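Levothyroxine and the breakfast problem: what patients on thyroid tablets and iron or calcium are told about timing

Project report, community pharmacy placement

How I ended up with this topic

I went into my placement wanting to do something about antibiotics, like half my year group. Then on my second morning at the Golestani pharmacy in Clevby I was handing out a bag with levothyroxine, ferrous fumarate and a calcium and vitamin D tablet in it, and the lady at the counter told me cheerfully that she took the lot together with her porridge so she wouldn't forget any of them. I went and looked it up in the back, came out again, and by then she'd gone. That bothered me all day.

My supervisor, Lindsay Mahuika, said that if something bothers you all day it will probably keep you going through a write-up (she was right, mostly). So I dropped antibiotics and did this.

Background, in plain terms

Levothyroxine is a man-made version of the thyroid hormone T4. People take it when their thyroid gland doesn't make enough, and most of them take it for life. It's absorbed from the small bowel, and it's a bit fussy. Food gets in the way, coffee gets in the way, and iron and calcium are worse, as they can bind to it in the gut so that less of it gets into the blood. Antacids with aluminium or magnesium can do something similar. Medicines that reduce stomach acid, such as omeprazole, may also cut how much is absorbed, though spacing them out doesn't help in the same way, so I left those out of the main part of the project.

The usual advice in this country is to take levothyroxine on an empty stomach, at least half an hour before breakfast or any drink with caffeine in it, and to keep iron and calcium at least four hours away. If less gets absorbed, the TSH blood result goes up, and the obvious thing for a busy prescriber to do is raise the dose. Then if the patient stops the iron tablets a few months later, they may be on too much. Too much levothyroxine can cause palpitations, poor sleep and, over a long time, thinner bones, so it isn't a harmless mix-up.

What bothered me is that the person may look as if they aren't taking their tablets. I heard this more than once from patients: they felt told off for missing doses when they hadn't missed any.

What I wanted to find out

I set myself 2 questions. First, how many people at the practice next door were on levothyroxine together with iron or calcium? Second, did those people know about leaving a gap, and who had told them?

I had a third question about whether their TSH results were any different, but Lindsay talked me out of it. She said I'd be comparing people whose doses had already been adjusted to suit whatever they were doing, and I'd get a muddle. I was cross at the time. I've since read enough to see that she'd saved me a month.

Where and how

The project was run between the pharmacy and Stiltavine Health Centre, which share a car park and, on bad days, a printer. The centre's patient search was done in Prukia, the records system they use there, by a member of their staff. I never saw names at that stage, only a list of medicines and age bands. It was registered as a service evaluation, so it didn't need full ethics approval, but I did do the paperwork for the university and everybody I spoke to signed a consent form.

The search picked out adults with a current repeat for levothyroxine. From that group we pulled out anyone who also had a repeat for oral iron or calcium. Things bought over the counter don't show up on a search like that, and I'll come back to this because it's my biggest weakness.

For the second question I wrote a short questionnaire. The first version was dreadful. I'd put "Do you separate your medicines appropriately?" and the first person I tried it on said "I should hope so". I changed it to "Talk me through your tablets yesterday, from when you got up", and suddenly people told me everything, including what was on the radio.

I did the interviews in November, mostly in the afternoon when the pharmacy was quieter, and wrote my notes up straight afterwards at a table in the health centre. 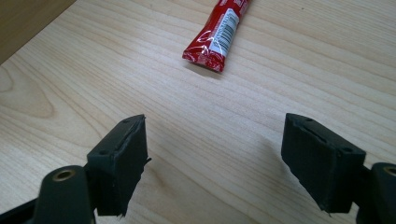 Tabletop at Stiltavine Health Centre.

What the search showed

The practice list the search ran on was 3243 adults. Of those, 293 had a current repeat for levothyroxine. That seemed high to me, but the practice has a lot of older patients and underactive thyroid gets more common with age, particularly in women, so it may just be that.

A noticeable share of the levothyroxine group also had iron or calcium on repeat. Calcium with vitamin D was much the more common of the pair. I haven't given the exact split in this version of the report, as some of the age bands were small enough that somebody local could perhaps guess who was in them, and the centre asked me to keep that table in the appendix that only goes to markers.

The dosing instructions on the repeats were interesting. The levothyroxine entries nearly all said to take it in the morning before food. The calcium entries nearly all said once or twice a day and nothing more. So the patient gets a good instruction on one box and silence on the other, and it's hard to blame anyone for reading "once a day" as "now, with everything else".

What people told me

The people I interviewed fell into loose groups, and I should say that I grouped them after I'd talked to them, so take it gently.

Some knew about the gap and kept to it. They tended to be people who'd been on levothyroxine a long time and had had a proper sit-down chat with someone, often a pharmacist, often years ago. One man had moved his calcium to teatime back when he lived in another town and had never seen a reason to move it back.

Some knew about food but had never heard a word about iron or calcium. This was the group I heard from most. They were careful people! They set alarms, they waited for their toast, and then they took the levothyroxine and the calcium in the same mouthful of water. A couple were really quite upset when I explained, and I learned to say early on that it was easily put right and that they mustn't change anything sudden without the practice knowing.

And some took everything together and didn't worry about it. The reason was always remembering. A weekly pill organiser with one slot per day makes this worse, and I hadn't thought of that before I started. 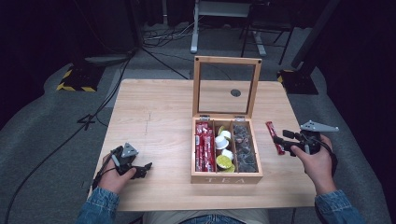 Does levothyroxine have to be taken first thing in the morning?

Morning is the usual advice, but some people do well taking it at bedtime, provided it's been a few hours since they ate and they do it the same way every day. Anyone who wants to switch should speak to their pharmacist or GP first, as they may need a blood test after a few weeks to check the dose still suits them.

Tea and coffee

I hadn't planned to ask about drinks, and then nearly everybody brought it up. Coffee has the better evidence behind it. Small studies have found that drinking it with the tablet lowers absorption in some people, and the advice about caffeine-containing drinks covers tea as well. Lots of the people I spoke to had a hot drink in bed with their tablets and had done so for decades.

Lindsay's view was that if somebody is stable and has done the same thing every day for years, their dose has been fitted around the habit, and you want to think before you upset it. I found that a helpful way of looking at it. The trouble starts when something changes: a new iron prescription, a new partner who brings coffee up, a course of calcium that ends.

What I tried

With the time I had left I made a small sticker for the calcium and iron bags that said "Leave four hours between this and your thyroid tablet". We only put it on where the pharmacy record showed levothyroxine as well. I used it for 3 weeks. Counter staff liked it as it gave them something to point at. I can't say whether it changed what anyone did at home, and I'd be making it up if I claimed otherwise. 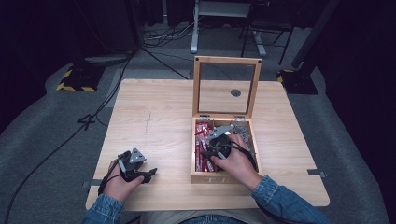
Wooden box with its lid open, Stiltavine.

I also suggested to the centre that the wording on the calcium repeats could be changed, perhaps to "take with your evening meal" for anyone who's also on levothyroxine. Some calcium products do better with food anyway, so it fits. They've said they'll look at it, starting with new prescriptions.

What's wrong with the project

Quite a bit. Shop-bought supplements are the big one. Multivitamins often have iron or calcium in them and I only know about the ones people mentioned. I spoke to people who came into the pharmacy themselves, so anyone housebound or having deliveries was missed, and they're likely to be on more medicines than average. People also knew I was a pharmacy student, and I think one or two gave me the tidy version of their morning. I did all the interviews alone and nobody else checked my groupings.

What I'd do next

I'd like to see someone follow a group from the day iron or calcium is first added, with the TSH checked before and again six to eight weeks later, so the muddle Lindsay warned me about doesn't come in. I'd include deliveries. And I'd ask about pill organisers from the start, with a look at whether a version with separate morning and evening slots helps, as that was the suggestion patients themselves made most.

Thanks to the staff at Golestani and at Stiltavine, to everyone who told me about their breakfast, and to Lindsay Mahuika, who read this more times than she had to. The questionnaire (second version) and the sticker wording are in the appendix.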